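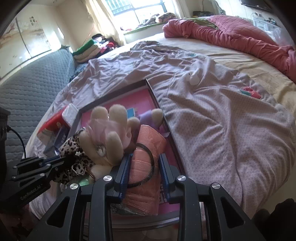
NOTICE TO RESIDENTS OF BRINTHORPE HOUSE

Concerning the Tidying Apparatus in the Second Floor Bedroom

The residents are reminded that the apparatus under construction by Mr. Daniyal Hashmi and Mr. Noman Yousafzai remains in a state of trial, and that the bedroom on the second floor has been set aside for that purpose until the end of August. Persons wishing to retrieve clothing from the corner beneath the window may do so before 10 in the morning. Clothing left there after that hour will be regarded as part of the trial.

The following record of proceedings is furnished in answer to questions raised at supper.

The undertaking was proposed by Mr. Hashmi following the loss of his grandmother's reading glasses, which were found after eleven days inside a pillowcase. He submitted that a machine might be taught to lift any article from a bed, form a view as to where it belonged, and put it there. Mr. Yousafzai seconded the proposal and offered the use of his soldering iron. The household granted a sum of 2,745 rupees from the kitchen jar, to be repaid in labor.

The first control board was obtained from the Stulach surplus counter and failed on arrival. The second, a Berkorix, was obtained at a higher price and has performed without complaint, except during rain. The program was given the name Tejada by Mr. Yousafzai, who declined to state his reasons and has been asked not to answer to it himself.

It was agreed that the apparatus should learn by being led. One of the builders would work the grippers by hand, closing the blue pads upon an article and carrying it to its proper place, and Tejada would study the record overnight. Mr. Hashmi fixed the number of lessons at 80. He further ruled that the bed was to be left as the household ordinarily leaves it, on the ground that a tidy bed would teach the machine nothing. The plush hand, the leopard-print cloth, and the picture with the pink print were accordingly left lying where the younger members of the family had put them.

Difficulties arose at once with regard to the plush hand. Mr. Yousafzai held that it was a toy and belonged with the toys. Mrs. Hashmi senior, whose room adjoins, held that it was company and belonged on the bed. Both positions were entered into the lessons on alternate evenings. The pink article in its clear wrapping was likewise disputed, Mr. Hashmi maintaining that it should be opened and his sister maintaining, from the stairs, that it should not be touched.

The first unassisted trial was held at night, after the power had returned. Tejada raised its arm, lowered it over the lavender sheet, and took hold of the plush hand by one finger. It carried the toy to the shelf and set it down. It then waited for a period that Mr. Yousafzai entered in the log as "long." It picked the toy up again, brought it back across the room, and laid it beside the pillow, where Mrs. Hashmi senior had by this time seated herself in order to observe.

Mr. Hashmi recorded the trial as a failure. Mr. Yousafzai recorded it as a success. Mrs. Hashmi senior asked for the log, added her name beneath the second entry, and requested that the light be put out.

The lessons will resume tomorrow at the usual hour. Residents are asked to keep the stairs clear, to refrain from calling instructions through the door, and to report any missing glasses to Mr. Hashmi directly.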